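Progress report: the Prata workshop clear-out
26/05/2024

Hello Orvokki, and hello to everyone at Brundau who reads these,

I know the last report was on the thin side (it was December, the heating was off and my typing fingers were not at their best), so I'm making up for it with this one. The short version is that we're past the halfway mark, the money is going where we said it would, and I've learned more about old tubing than I ever wanted to know.

When you gave us the grant, the back half of the Prata workshop was a wall of stuff. Some of it came with the building, some was donated over the years by people clearing out sheds, and some of it I'm afraid I dragged in myself. The plan was to sort everything, keep what the evening classes can use, pass on what other groups want and scrap the rest. Shelves would come after that, then benches, then people!

The sorting is done for the two long walls and the corner by the sink. Irja Saarinen has been running the tag system, and it works much better than my first idea, which was colored string. Every item gets a paper tag with a number and a K, a P or an S for keep, pass on or scrap. We're up to tag 431 as I write this. Yu-na Yang types them into the spreadsheet on Tuesdays-and-whenever-she-can, and you have the link to that in the same folder as this report.

The corner we're in now is the awkward one, full of big round things and long things that roll. We had a proper argument over the gray tubes, which Irja wanted to scrap and I wanted to keep for the class on making garden frames. We've settled on keeping the ones with sound ends. 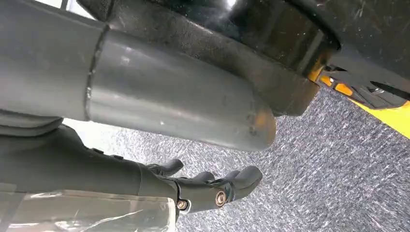 Beverley Maihi
Workshop coordinator, Femedness

The gray one with the rounded end is a good example of what we're dealing with. It has a few small scuffs and a seam around it, and there's an orange-brown patch near the end that could be discoloration or could just be color bouncing off something else, so it goes under the good lamp before it gets a letter. The big black cylinder behind it is a lot more scratched, especially along the rim, and I've put a question mark on its tag for now. I'm leaning toward P. The yellow and black piece tucked in beside them has its own line in the spreadsheet and I'd like Yu-na to look at it before we decide anything, as she has a much better eye for that sort of thing than I do.

Now for the money, which I know is the part you have to file. We've spent 700 on the shelving uprights and brackets, exactly as quoted, and 100 on tags, gloves, dust masks and the second-hand trolley. The trolley has already earned its keep. Skip hire hasn't been charged yet and will show up in the next report. Yu-na has scanned the receipts, apart from the one for the gloves, which went through the wash in my jeans (the shop is sending me a copy).

What's running behind: the shelves on the sink wall. The plaster there is softer than we thought and the first set of fixings pulled straight out, so we stopped and asked for advice. We now have longer ones and will try again once the corner is clear. I'd guess that puts us two weeks late on that wall, and I don't think it touches the opening of the classes, which already have 40 names on the list. Forty! I was hoping for half that.

One thing I'd like to ask you. The budget has a line for a second skip, and I don't think we'll need it if the passing-on goes as well as it has so far. Could we move that line over to lighting? The back half is gloomy even at midday and I'd rather not have people using saws in there as it is. If you need that in a formal letter, say so and I'll write one.

Elsa Hirvonen has asked to come by and see the place, and she's very welcome any afternoon. Tell her to wear old shoes, and to ring the side bell, because the front one still doesn't work.

All the best, and thank you again,
Beverley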